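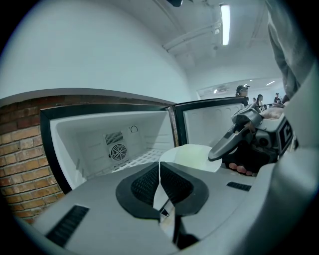
Our group's part of the project was the kitchen set: short tasks recorded with two handheld grippers, so that the arm can later learn them from the recordings. Shabnam Bhutto wrote the task list and I did most of the recording with Rosario Mazza. The fridge task took longest. A round white plate has to go in above the wire rack with the door open, and the rack is a grid, so a rim that comes down at the wrong angle can catch on it. We set the target at 700 recordings in October and had reached it by the end of term.

Of those, 213 were thrown out. Most had the plate turning between the pads, and the rest were stopped early or had a hand in front of the lens for too long. Shabnam checked them all against the list we agreed with the Sestar group, who are training on the same data.

We changed two things along the way. The start position is now marked on the floor with tape, and each person does no more than 20 minutes before swapping – the trigger is hard on the fingers. Rosario also rewrote the naming script, as the old one overwrote files if two people saved at once.

Still to do: the cupboard task, and a second round with bowls. The report on the first training run is due on 2 February 2024.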